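About Prulholm

Prulholm is an independent water testing laboratory. We analyse drinking water, borehole supplies, cooling systems and swimming pools for landlords, farms, care homes and local businesses. The laboratory was set up by Marcelle Langlois and Fulgencio Arriaga, who had both worked in public supply testing, and has been trading for 24 years.

Most of our work is routine. A standard drinking water suite covers pH, conductivity, turbidity, hardness, nitrate, iron, manganese, lead and the usual indicator bacteria. Customers on private supplies can add arsenic, fluoride or pesticides. Prices are listed by suite and include sample bottles. 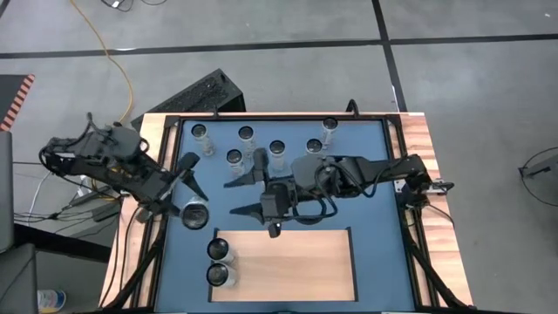
Samples for bacteria must reach us within 24 hours of being taken and should be kept cool and dark on the way. Metals samples are less sensitive to delay, but the bottle contains a small amount of acid and must not be rinsed before filling. Full instructions are packed with each order.

We employ 25 people at 2 sites. Chemistry is run by Rigoberto Maldonado and microbiology by Anayeli Varela. Revathi Shenoy is responsible for quality, including method validation, internal audits and complaints. Reports are checked by a second analyst before release – this applies to urgent work as well.

The current test list has more than 120 parameters. If the one you need is missing, ask us before taking the sample, as bottle type and holding time vary by method.

Sample reception is open until 5 pm. Deliveries after that time are logged the next working morning.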